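Gripper bench notebook, Dalham lab
23 June 2022
Entry by Wulan, with bits from Brodie where I couldn't read my own handwriting

Long day, mostly good. The plan was to finish the head-to-head between the Katene fingers (the stiff wedge ones) and the Tokix soft pads, same arm, same wrist camera, same fruit. We got through all of the Katene set and enough of the Tokix set that I'm ready to have an opinion, which Hok-lam says is dangerous.

Started by redoing the wrist camera calibration. Brodie swapped the mount bracket last night and I didn't trust it, and sure enough the projected tool point was landing off to the left of where the fingertips really close. Ran the board twice, got the same answer both times, saved it over the old file. If you load a script from before today, check which calibration it's pointing at! The old one is still in the archive folder with "bracket1" in the name. Please don't delete it, Morven still needs it for replaying her logs.

Katene fingers first. I've now got 39 grasps logged with them this week and I like them a lot more than I expected to. They're simple, they close square, and they fit into narrow spots where the Tokix pads just shove everything out of the way. Where they fall down is on anything round and slick. The apple squirts out if the grip line is even a little above the middle – you can hear it click off the tips. I dropped the approach height a couple of millimeters and it got better, then dropped it again and the tips scuffed the table. So there's a window, and it's small. I'd like to try the rubber sleeves Dolores ordered, if they ever show up.

Controller notes, mainly for Hok-lam. I had the close command on plain position control for the first batch and it was way too keen on the soft fruit. Switched to the force limit mode after lunch and left it there. Closing is slower and there's a funny hesitation right at contact, like it's thinking it over, but no more dents. The Zestlow controller box threw its timeout warning again when the camera stream and the force readings were both running at full rate. I turned the force readings down by half and the warning went away. I don't call that a fix. Log lines 1,891 and 2,421 are the two places to look, the second one being the ugly one where the arm paused halfway down and then carried on as if nothing had happened. Brodie thinks it's the network switch. I think it's the box. We have a coffee riding on it.

Tokix pads after that. Swapping over took longer than it should have, mostly me hunting for the short screws (they're in the lid of the blue tin now, not the tin itself, the lid). The pads are lovely on the apple, very forgiving, no slipping at all in the runs I did. But they're fat, and from the wrist camera they hide a big part of what's between them, so for the last bit of every approach the detector is working off memory. I had two misses in a row where it plainly lost the target and closed on nothing. Morven wants to add a second fixed camera off to the side. I'm not against it, I just know who'll be calibrating it.

Put the Katene fingers back on late in the afternoon for the crowded layouts, and ran the planner in preview only, no closing, so we could see which target it picks and from which angle.

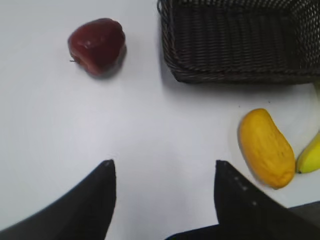
Crowding is where I want to spend next week, and it's mostly a question of where the fingers go rather than how hard they squeeze. A single piece of fruit in open space is easy for both sets by now. What I want to know is what happens when the target has a neighbor. The mango and banana are the case to fix: the banana nearly touches the mango at its lower right end, so a finger coming down on that end has no room, and the basket is right there above them as well. Going across the mango's middle, with the wrist turned to suit its diagonal, ought to leave both tips some clear table. The apple has plenty of white surface on its left and would be the sensible first pick, then the mango, then the banana. The planner currently scores by distance from the tool point and doesn't care about any of that, so it goes for the mango first every time. I wrote a quick clearance term for the score and it compiles, that's all I can say for it so far.

Also on the camera side: these fingertips go soft in the near view and the fruit isn't perfectly crisp either. Fine for detection, bad if we ever want to measure the tip gap from the picture. I tried nudging the focus ring and made it worse, so it's back on the pencil mark. Hok-lam has a different lens in his drawer that he swears by.

Brodie adds: the cable tie at joint five is too tight, it tugs when the wrist goes past a quarter turn. Cut it and redo it looser before anybody runs the rotated grasps.

To do:
Redo cable tie, joint five
Clearance term, test in preview before letting it near the real thing
Ask Dolores about the sleeves again
Rest of the Tokix set, crowded layouts included, with force limit on from the start
Swap the network switch and settle the coffee
Copy today's logs to the shared drive (I've done the morning ones, the afternoon ones are still on the bench machine)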